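Workshop tips: planning two arms around soft things

Set up the collision model before you touch the speeds. In Rernico we give each arm its own padded outline, with extra room at the elbow for the cable loop. A planner that only knows the links will happily drag a cable over the work.

Glossy cloth confuses depth readings. Take the median of 5 readings and drop any point that sits below the floor.

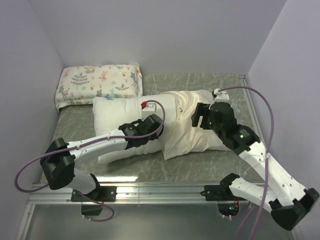 Plan both grippers as one move when they hold the same piece of cloth. Two separate plans drift apart and the fabric goes tight – set a limit on the gap between the tips and stop if it is passed.

Start the planner at 400 samples and go to 600 only if it fails. Save the settings file with each run, and write the date in it, like this: 2026-01-16.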